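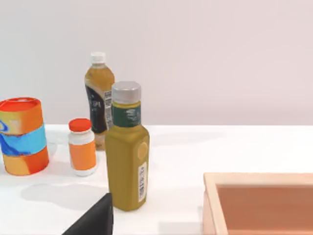 Clania 오픈데이 다녀온 후기 (시뮬레이터 시연 위주, 좀 깁니다)

작성자: 두부조림반장

4월 오픈데이 얘기 여기서 몇 번 나왔길래 저도 후기 남겨요. 결론부터 말하면 저는 엄청 재밌었는데 같이 간 동생은 반쯤 졸았습니다 ㅋㅋ 취향 많이 탈 듯해요.

Clania 건물은 역에서 내려서 한참 걸어야 하고요, 입구에 Wegener 쪽 부스가 먼저 있고 안쪽 작은 방에서 Paltach 시연을 했어요. Paltach가 시뮬레이터 이름입니다. 진짜 로봇이 물건 옮기는 걸 기대하고 간 분들은 여기서 살짝 김이 샜을 거예요. 화면 속 테이블이랑 화면 속 팔이거든요. 근데 저는 이쪽이 더 궁금해서 간 거라 맨 앞에 앉았습니다!

진행은 Shoshana Boateng 님이 하셨고 영어였는데 옆에서 통역이 붙었어요. 첫 화면부터 물건 배치가 은근히 생활감 있더라고요. 올리브색 병에 바코드 스티커까지 붙어 있고, 그 뒤에 아이스티 같은 게 든 병이 반쯤 가려져 있고요. 저는 이런 거 보면 바코드 방향부터 보게 됩니다. 직업병이에요(물류 쪽 일합니다).

설명 중에 기억나는 거. 물건끼리 겹쳐 보이는 배치를 일부러 많이 만든대요. 사람은 병 뒤에 병이 있으면 그냥 아는데, 카메라로만 보는 쪽은 그걸 따로 배워야 한다고. 하룻밤에 배치를 1000가지 돌린다고 하셨고, 그중에 쓸 만한 것만 추린대요. 추리는 기준은 물어봤는데 시원하게 답을 못 들었어요. 질문 시간이 짧았어요 ㅠㅠ

그다음이 파란 책이었어요. 얇은 컵이나 병보다 납작하게 누운 책이 훨씬 까다롭다는 얘기를 제일 길게 하셨습니다. 손가락을 밑으로 넣을 틈이 없으니까요. 생각해보니 저도 책상에 딱 붙은 책은 모서리로 밀어서 집거든요.

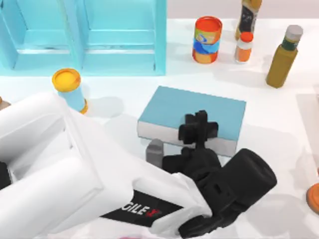

마지막 수정: 4월, 오후 11:20 (오타 고치고 책 얘기 보충)

저는 이 각도가 제일 좋았어요. 팔이 왼쪽 아래를 거의 다 차지해서 손가락이 책 앞쪽에 걸쳐 보이는데, 정작 책에 닿았는지는 모르겠더라고요. 뒤에 앉은 분이 닿았다 안 닿았다로 일행이랑 한참 토론하심 ㅋㅋㅋ 옆에 있는 조그만 회색 원통도 신경 쓰였고요. 저게 뭔지 물어보고 싶었는데 손드는 타이밍을 놓쳤습니다.

체험 코너도 있었어요. 키보드로 팔을 움직여보는 건데 줄이 길었고 제 대기 번호가 19번이었어요. 기다린 보람은... 음, 저는 병을 세 번 넘어뜨렸습니다. 동생이 이때만 깨어 있었어요.

주차는 비추. 대신 건물 지하 식당은 괜찮았어요, 된장찌개 추천.

답글 1
작성자: 낮은산책

오 후기 감사해요! 저는 오후 3시 타임에 갔는데 체험 코너가 이미 마감이라 못 해봤어요. 몇 시쯤 가셨어요?

그리고 저는 솔직히 좀 실망했어요. 오픈데이라고 해서 갔는데 화면만 보고 온 느낌이라... 이럴 거면 온라인으로 해도 되지 않나요? 저희 집에서 왕복 세 시간입니다.

답글 2
작성자: 두부조림반장

저는 오전 10시 타임이요. 그때도 줄은 있었어요. 왕복 세 시간이면 화날 만하네요 ㅠㅠ 안내문에 시뮬레이터라고 쓰여 있긴 했는데 맨 아래에 작은 글씨라...

답글 3
작성자: 나사하나더

저는 낮은산책님이랑 반대 의견이에요. 실물 시연은 행사장에서 꼭 한 번씩 멈추잖아요. 작년에 Collen 행사 갔을 때 실물 팔이 멈춰서 점검하는 거만 40분 봤습니다. 화면으로 보면 배치를 바로바로 바꿔서 보여주니까 배우는 건 훨씬 많았어요.

다만 그림자 얘기는 좀 하고 싶네요. 흰 테이블에 거의 흰 벽인데 그림자가 너무 얌전해요. 저희 작업장 조명 밑에서는 저렇게 부드럽게 안 떨어집니다. 이런 데서만 배운 걸 현장에 가져오면 번들거리는 병 하나에 헤맬 텐데 그 얘기는 안 하시더라고요.

답글 4
작성자: crisanto_L

안녕하세요, Crisanto Lumanlan입니다. 행사 때 뒤쪽에서 안내했던 사람이에요. 한국어가 서툴러도 이해해 주세요.

나사하나더님 말씀 맞습니다. 조명은 그날 한 종류만 보여드렸어요. 조명을 바꾸는 버전도 있는데 시간이 모자라서 Shoshana가 건너뛰었습니다. 배치마다 팔이 움직이는 건 최대 2000스텝까지 돌리고, 넘으면 그냥 끊습니다. 이것도 질문이 있었는데 대답을 못 드려서 여기 적어요.

안내문 글씨는 다음에 크게 하겠습니다. 낮은산책님 죄송합니다.

답글 5
작성자: 낮은산책

헉 직접 답을 주시다니... 제가 너무 투덜거렸네요. 다음엔 오전에 갈게요! 근데 실물도 한 대쯤 있으면 좋겠다는 생각은 그대로입니다 ㅎㅎ

답글 6
작성자: 모과차두잔

두부조림반장님 책 얘기에 덧붙여요. 저도 그 책 부분에서 노트를 제일 많이 했거든요. 회사 동료한테 보여주려고 정리한 거라 말투가 좀 딱딱해요.
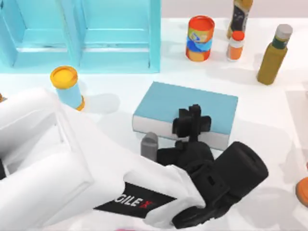
읽는 시간 2분

제 노트입니다. 누운 책은 세 가지 정도로 접근한다고 들었어요. 모서리를 밀어서 테이블 밖으로 조금 빼기, 책등 쪽을 옆에서 잡기, 한쪽을 살짝 들어서 틈 만들기. Boateng 님은 두 번째를 제일 좋아한다고 하셨고, 책이 두꺼우면 그게 된대요. 파란 책은 두꺼운 편이라 저도 그럴듯하다고 생각했어요.

그리퍼 위로 올라온 검은 십자 모양은 카메라 아니면 센서 거치대 같은데 확실하진 않아요. 저게 책이랑 겹쳐 보이니까 저는 자꾸 눈이 그쪽으로 갔습니다. 팔에 적힌 글자도 앞쪽이 가려져서 GILE X만 읽히는데 X만 빨간색이라 괜히 예뻤어요.

제가 동의 못 한 부분도 있어요. 물건이 적은 테이블이 쉬운 테이블이라는 식으로 말씀하셨는데, 저는 물건이 적어도 팔 바로 앞에 하늘색 통 같은 게 서 있으면 충분히 귀찮다고 봐요. 개수보다 어디 있느냐죠.

답글 7
작성자: 나사하나더

마지막 문단 동의합니다. 근데 책등 잡기는 글쎄요. 양장이면 몰라도 얇은 문고본은 휘어요. 저는 밀어서 빼는 쪽에 한 표.

답글 8
작성자: 두부조림반장

와 노트 정성... 저는 그동안 된장찌개 생각하고 있었는데요 ㅋㅋㅋ

밀어서 빼는 건 테이블 끝까지 거리가 있으면 오래 걸리지 않나요? 가는 길에 회색 원통 같은 거 있으면 같이 밀릴 거고. 저는 모과차두잔님 편 할래요.

답글 9
작성자: 나사하나더

돌아가면 되죠 ㅎㅎ 2000스텝이나 준다잖아요.

답글 10
작성자: 새벽세탁

지나가다 질문이요. 초등학생 데려가도 되나요? 로봇 좋아하는 3학년이에요. 그리고 입장료 있어요?

답글 11
작성자: 모과차두잔

입장료는 없었어요. 설명은 3학년한테는 지루할 거예요, 어른인 제 옆자리 분도 주무셨어요(혹시 반장님 동생분?). 키보드 체험은 좋아할 것 같으니 대기표 먼저 뽑고 설명은 뒷자리에서 듣다 나오세요.

답글 12
작성자: 두부조림반장

회색 후드 입었으면 제 동생 맞습니다... 죄송합니다.

새벽세탁님, 대기표는 Wegener 부스 옆 책상에서 줘요. 안쪽 방에서 찾으면 안 나와요. 저 그거 몰라서 두 번 왔다 갔다 했어요.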